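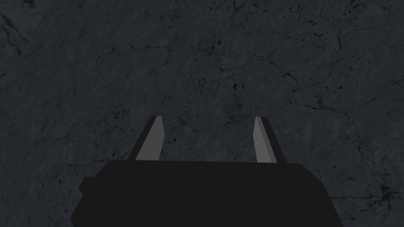

Visit report: integration open day at Tonarmont, Flaston

Tonarmont opened its Flaston office to customers and partners on July 1, 2024. I went with two colleagues from our finance systems team. We run an older ledger package and need to get its data into web forms that branch staff can use, so the morning sessions were the ones we wanted.

Registration was slow. The badge printer had run out of labels and names were written by hand. The first talk started late and the coffee break was dropped to make up the time.

Pongsak Phetsri gave the opening session on Pinance, the connector that sits between the ledger and the browser. It reads the posting tables, applies the existing approval rules and passes the result out as a plain web service. He built a small supplier lookup from an empty project, with 143 lines of code including the comments. The search returned 200 records per page, which can be changed in the settings file.

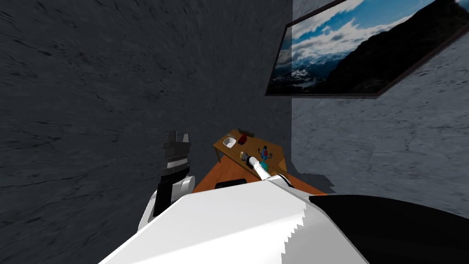

Simulated robot with its left arm raised

After lunch we split up. I went to the session on Hinds, the message queue that Pinance uses when the ledger is closed for month end. Requests are held and then released in the order they came in. The test system they showed was set to hold 100 requests, and anything over that was sent back with an error. I asked whether the limit applied per user or for the whole system. It is for the whole system, and this would be a problem for us in March, when every branch posts at once.

My colleagues attended the licensing talk. Prices are by named user, with a lower rate above 85 users. Read-only accounts count as full users, and several people in the room were unhappy with that.
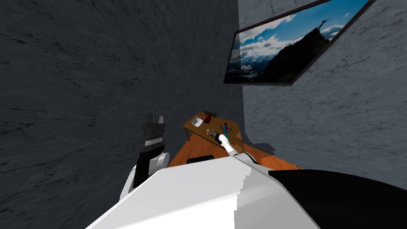
Mountain picture on the grey wall, simulated room

The last hour was for questions. Single sign-on works with version 4 of the connector but has to be set up by hand. There is no date yet for a mobile client. Slides will be sent to everyone who registered.

Parking at Flaston is limited, so take the bus from the station if you go to the next one. We have asked for a trial licence and will test it against a copy of last year's ledger.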